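Rulville Community Kitchen
House Group, minutes of the February meeting

Present: Ginette Bergeron (chair), Menaka Wanigasekara, Renzo Ferri, Asabe Nwachukwu
Apologies: Rónán Nic Giolla

Meeting opened at 4:10 p.m. in the back room.

1. Minutes of last meeting
Approved with one correction. The dish towels came from Stekau and were wrongly listed under Barbieri.

2. Coffee corner
Menaka reported that the mug shelf over the sink is full and that mugs are being stacked two and three deep. Several have chipped rims. She proposed keeping the everyday mugs on a stand next to the coffee maker and leaving the shelf for glasses.

Renzo brought up the white mug tree. It has eight hooks on a single pole with a wide round base. Asabe asked if it would tip when mugs hang on one side only. Renzo will try it with the heavy stoneware mugs and report back. Ginette would like the stand kept away from the edge of the counter.
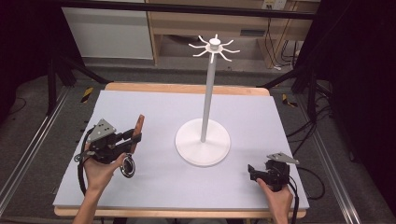 Item 2: white mug tree, eight hooks.

Agreed: one mug tree for the coffee corner to begin with. A second for the meeting room will be discussed once Renzo has reported. Chipped mugs to be thrown out by Monday. Action: Menaka, Renzo.

3. Work tables
Asabe asked that people wipe tables down after craft sessions. Glue was found on two of them. Felt pads for the chair legs are still needed. Action: Asabe.

4. Budget
Balance stands at 1555. Spending of up to 300 approved for shelving and small kitchen items. The Stavico quote for the new sink cabinet is 465 and was held over until Rónán can attend.

5. Other business
The drawer left of the stove sticks again. Renzo to plane the runner.
Lost property box to be emptied at the end of the month.

Meeting closed at 5:05 p.m. Next meeting same time, same room. Menaka to take minutes.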